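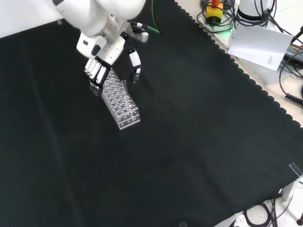
A robot hand over a clear rack holding a single test tube. The stop button is on the table behind it.

Write Down the Table, Too

Most labs that run robot arms now have a written procedure for the arm. It covers power-up, speed limits, who may stand where, and what to do when the stop button is pressed. I have read a lot of these, and I have written a few. Very few of them say anything about the table.

I think that is a mistake. A tube rack made of clear plastic is a hard thing for a camera to read. Put it on a pale bench and the edges wash out. Put it on a dark cloth and the cut edges show up as bright lines. The choice of cloth changes what the robot has to work with, but in most labs it gets made by whoever sets up that morning and is written down nowhere.

Mairéad Brennan and I argued about this for most of October, when we were drafting bench rules for the Nirkow group. Her view was that a procedure should cover hazards and leave the rest to the operator. Our first draft followed that line and came to 2 pages. When Kamil Hájek tried to repeat a week of tube handling from it, he couldn't. He had the same arm and the same rack, but he didn't know where the rack had been placed or what had been under it.

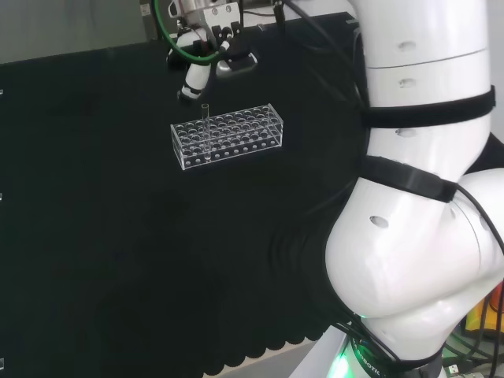

The second draft ran to 4 pages, and the added text was plain stuff. Name the surface and its color. Mark the rack position. Say which hole the tube starts in. Smooth the cloth before each run and check that no part of it can catch on a moving joint. Strap cables to the arm and keep the slack ones away from the work area. Keep a clear path to the stop button, and have the operator point to it before starting.

Lucinda Lindgren objected that people skip long checklists. She has a point. Ours takes nearly 20 minutes the first time through, and on a Saturday shift I would be tempted to skip it myself. My answer is to split it. The full list gets done when the bench is set up or changed. A short one, with the cloth, rack, cables and stop button, gets done before each run.
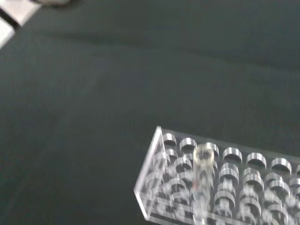 Clear plastic on a dark surface, from the wrist camera. Motion blur softens the rims of the holes.

I would also ask for one saved view from every camera before a session begins. A wrist camera may see only a corner of the rack while a fixed one sees nearly all the bench, and a written note can't replace either. Storage is cheap. Repeating 30 runs is not.

Mairéad still thinks the cloth color belongs in an appendix. I can live with that, provided the appendix is printed and kept at the bench.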